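Two Grippers, One Block

The workshop Sorcha Drummond runs in Hikosville has a shelf of grippers that nearly made it. Some were too slow, others too heavy for the arm. One had a habit of dropping things on Fridays, or so her colleague Ryszard Jakubowski insists.

This spring the pair set out to choose between 2 finalists. The Brukine is a plain parallel gripper with stiff fingers and a short list of spare parts. The Zalewska has softer tips and closes more gently, and it costs more to keep running. Before either one was bolted to a real arm, both had to get through 2,000 simulated grasps.

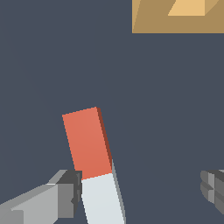

Simulation let Drummond change one thing at a time. She could move the start position, slow the closing speed or swap the fingertips, then run the same grasp again before lunch. Most of the trials used simple shapes, like the red and white blocks leaning between the fingers, with a tan box off to one side. A leaning part is harder than it looks. If one fingertip touches first, the part can turn before the other side arrives, and the grip ends up crooked.

The Brukine did well on parts standing straight and lost ground once they leaned. The Zalewska was steadier, though its fingers took longer to settle. Jakubowski had expected the gap to be wider.

"I would have bet on the soft tips by a mile," he said. "They won by a little."

Work on hardware began on 16/04/2021 with a batch of 200 grasps for each gripper. The Brukine completed 87 percent of its batch. The Zalewska finished slightly ahead, but two of its tips had to be replaced along the way – a job that takes a small screwdriver and some patience.

Drummond has ordered the Brukine for the main line and kept the Zalewska for odd-shaped parts. The next round, in September, will compare wrist cameras.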